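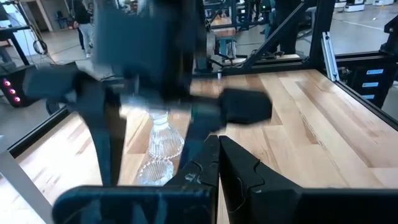
Fiction
By Vaida Sproģis

The vase had been my grandmother's, and before that it had been the prize at a church raffle, so I can't pretend it was an heirloom exactly, but it had stood on her windowsill all through my childhood with lilacs in it every May, and when I carried it into the lab at Wandirow wrapped in two bath towels my hands were sweating so badly that I had to set the whole bundle down on the concrete outside the door and wipe them on my jeans.

"You brought glass," said Pramberg, who was my partner and who had gone by her last name since the first week of class, when there turned out to be three Emmas. "I thought you'd bring, I don't know, a nice gourd."

The assignment sheet said a household object of irregular shape. Most people had read that and gone home and come back with a spatula. The team behind us had a stuffed rabbit, which they could squeeze as hard as they liked, and they were squeezing it, and every so often one of them apologized to it under his breath. We had a clear glass vase with a skinny neck and a lip that flared out like the bell of a trumpet, ribs all down the belly, and a row of little glass beads around the fattest part that I used to count with my thumb when I was small and bored and the grown-ups were talking in the kitchen.

Mrs. Sethi came over and looked at it for a good long while. She was a tall, quiet woman who had come to teaching after a career in packaging machinery, and she had a way of standing with her arms folded that made you review everything you had done since breakfast.

"Does your grandmother know?" she asked.

"She's the one who offered," I said, and it was true. I had told her over the phone that we were teaching two robot arms to pass something from one to the other, and she had been delighted, and said that in all her years nobody had ever asked that vase to do anything interesting. Then she'd gone on for half an hour about a man she once knew who could carry six dinner plates up one arm, and I'd put my feet up on the bed and let her.

Our program was called Urkora. Pramberg had made the name up on the bus and wouldn't say what it meant, and I had stopped asking, and after a month of typing it I'd grown fond of it, the way you do with a neighbor's dog. Urkora was supposed to bring the right arm in over the table, slow down, close its fingers around the neck of the vase, lift, and hand it across to the left arm, which would be waiting with its own two black fingers a little way open like someone about to pinch a sleeve. That was all. My little cousin could have done it with her mittens on. We had been at it since the snow was on the ground.

We'd practiced with a soda bottle. We'd practiced with a candlestick Pramberg found in her garage, and then with a salt shaker, until the top came off during a handover and we spent an evening picking grains out of the cracks between the planks of the tabletop with a toothpick, taking turns, Pramberg humming. By then I knew that table better than I knew my own desk. I knew which strips of wood were dark and which were pale, and I knew the spot where the light came off it so brightly in the afternoon that you had to lean sideways to see what the fingers were doing.

"Thirty-three," Pramberg said now, settling onto her stool. She meant the run number. She kept all our runs in a spiral notebook, with remarks. Run 8 said only "oh dear."

I unwrapped the vase and stood it where the tape mark used to be, before the tape came off and we decided we could find the place by eye. Then I didn't let go of it. I'd like to say I was checking the position, but I was just holding on to the neck, and it was cool and a bit dusty in the grooves, and I was thinking of lilac water and the way she used to pour it out over the back steps so it wouldn't go to waste.

"You can use the candlestick," Mrs. Sethi said from somewhere behind me. "No one will mark you down."

"She'd ask," I said. "She'd ask me how it went, and I'd have to tell her I used a candlestick."

Mrs. Sethi seemed to find this reasonable. She went off to see about the rabbit.

I let go, stepped back, and Pramberg pressed the key.

Now, I had watched that arm come across the table something like two hundred times if you added in the nights we forgot to write down, and I thought I had gotten used to how fast it was in the first part of the swing, when it had nothing near it and no cause to be careful. I had not gotten used to it with my grandmother's vase underneath. It went over like a big dark bird. The far fingers swept out past the glass, and for a moment all those links were one long smear, and I made a noise that Pramberg was later kind enough to leave out of the notebook. The left arm's fingers sat where they were, scuffed and patient, quite close to the base.

Then the arm slowed, the way we had begged it to in so many lines of code, and it came back around and lowered itself, and stopped. It just stopped. It hung there over the lip of the vase with its fingers apart and did nothing whatsoever.

We waited. The boys with the rabbit turned around and waited too.

"It can't see it," Pramberg said at last. "It's clear. It's looking right through it at the wood."

And I started to laugh, I couldn't help it, because we had tried it on green plastic and brass and a salt shaker with a chicken painted on it, and in all those weeks it hadn't crossed either of our minds that the thing I was bringing was a thing made for looking through. Pramberg put her forehead down on the notebook. Her shoulders were shaking. Mrs. Sethi came back, took one look, and unfolded her arms for what may have been the first time that term.

"Well," she said, "what did your grandmother keep in it?"

So I went out past the parking lot to where the bushes grow along the fence, and it was nearly eight in the evening and still light, with somebody's radio going in one of the trucks. The lilacs had mostly gone over, but I found a decent branch low down on the shady side, and I broke it off and then broke off a second one for Pramberg, who said she was allergic and put it behind her ear anyway.

I called home from the hallway while she was changing the lighting settings. I wanted to ask whether the stems should be cut straight or on a slant, and my grandmother said a slant, of course, and who raised me, and then she wanted to know if it was broken yet.

"Not yet," I said.

"Well, go on, then," she said. "Don't keep them waiting."

Pramberg had already turned to a fresh page. She had written 34 at the top and, beside it, in smaller letters, "with flowers," and she was holding her pen over the space underneath, sneezing.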